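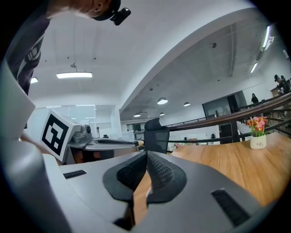 Leaning forward in a black cap, with a bit of wooden tabletop showing.

How does a tree turn into a table?

I'm writing this at my kitchen table, which is wooden, scratched and a bit sticky at one end (jam, I think). It was a tree once! It stood outside in the rain and birds sat on it. So how did it end up under my elbows?

Let's start with the growing. A tree gets taller at the tips of its branches, but it also gets fatter, and the fattening happens just under the bark. There's a very thin layer there that makes new wood. In spring, when there's usually plenty of water, the new wood is often pale and grows quickly. Later in the summer it grows more slowly and comes out darker. One pale bit plus one dark bit makes a ring, and in places with a cold winter a tree usually makes one ring a year.

I counted the rings on a stump in Trostell Wood last May and got to 32. Then I counted again and got 32 again, so I was very pleased with myself. That tree was probably about the same age as my car mechanic.

Wide rings usually mean the tree had a good year. Thin ones can mean it was too dry, or that bigger trees nearby were hogging the light.

Off to the sawmill

Once a tree has been cut down, the branches come off and the trunk goes to a sawmill. The one I visited is in Flastitz and it's LOUD. Everyone wears ear defenders and you have to talk with your hands. A huge saw slices the trunk lengthways into planks, a bit like cutting a loaf the wrong way.

The lines you see on a plank are called the grain. They're the same rings you'd see on a stump, only sliced from a different direction. And those dark round spots? They're knots, and each one is a place where a branch used to be. My table has 19 of them. One looks like an owl.

Why can't you use it straight away?

Fresh wood is full of water. As it dries it shrinks, and it doesn't shrink the same amount in every direction, so a plank can bend or twist or even crack. If you made a table too soon you could end up with one that wobbles for ever.

So the planks are stacked up with thin sticks between them to let the air through. Drying outdoors can take a year or more for thick planks. Lots of sawmills use a big warm room called a kiln, which is much quicker – weeks instead of months, sometimes.

After that it's cutting, sanding, gluing and sanding again. Last of all comes oil or varnish, which helps to keep out spills (though not my jam).

Have a go yourself

Find something wooden at home and lay a piece of thin paper on it. Rub gently over the paper with the side of a crayon. If the wood feels a bit bumpy, the grain should show up as stripes. Try 5 different things and write on the back where each one came from. Old chopping boards are brilliant for this. Shiny varnished shelves hardly work at all, but try one anyway and see what you get.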